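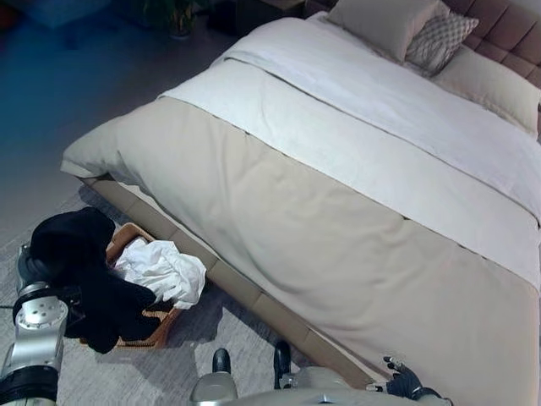

Most people would let a robot into the bedroom if they knew what it was allowed to touch, and the new guide gives them a way to find out before work starts. So said Prindale, one of the firms that read the draft and sent back comments.

MESMONT, 11 April 2022 – Drekasport and Xaba have published a shared good practice guide for robots that do housework in lived-in rooms. The guide covers tidying, laundry and similar jobs in homes and short-stay rentals. It is free to use and applies to any maker's machine.

Work on the text began in January. The draft drew 400 comments from installers, cleaning firms and households. Many asked for clearer wording on personal items, and that section was rewritten.

The guide has eight sections. The main points are:

Clothing and bedding. A robot should handle only the items it has been told to handle. Clothes may be lifted, moved or put in a basket, but pockets are not to be searched or emptied. If a garment catches on something, the hand should open and the robot should wait for instructions.

Speed and reach. Arms should slow down near beds, and work should stop if a person gets onto or into the bed. Both hands count as active for as long as the robot has power, even when only one is doing the job.

Cables. Any cable on the floor should be kept out of walkways and checked before each session.
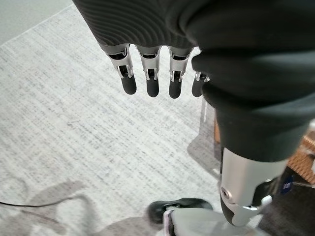 Hands and coverings. Fabric sleeves and covers should be fastened so that they cannot slide down over the fingers or get pulled into a joint. Finger joints should be inspected for lint and thread every 7 days when the robot handles laundry. Fingertips should be wiped down when the robot moves from floor items to clean bedding.

Records. Pictures taken while a robot works in a bedroom should be deleted after 30 days unless the household agrees in writing to a longer period. The household can ask for a copy at any time before then.

The guide is voluntary and does not replace local law or the maker's safety instructions. Firms that adopt it are asked to say so in their customer contracts and to name the version they follow – later versions may change the inspection periods.

Drekasport will answer questions about the sections on hands, coverings and cables. Xaba will handle questions about records and consent. Printed copies are available from the Drekasport office in Mesmont.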